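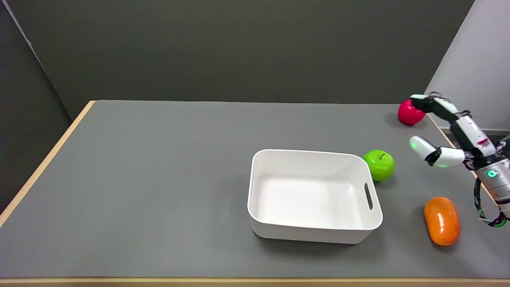
Nisha Prajapati has had the new hand for 17 days and she's already picky about it. "The two-jaw was dumb but it was quick," she says. Apples are the hard part – round, shiny, they roll. Controller's from Rakley, same one as before, so teh comparison's fair.

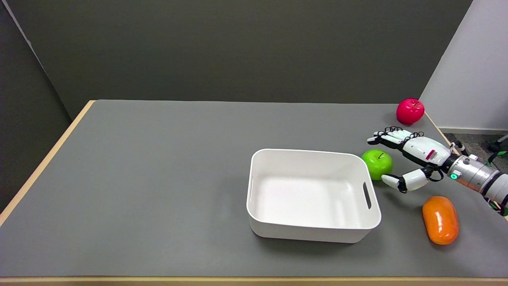

Colour doesn't bother it. Wrist angle does. "Come in too flat and the thumb's doing nothing." She wants 700 grasps logged per hand before February. And the cables? "Ask me after lunch."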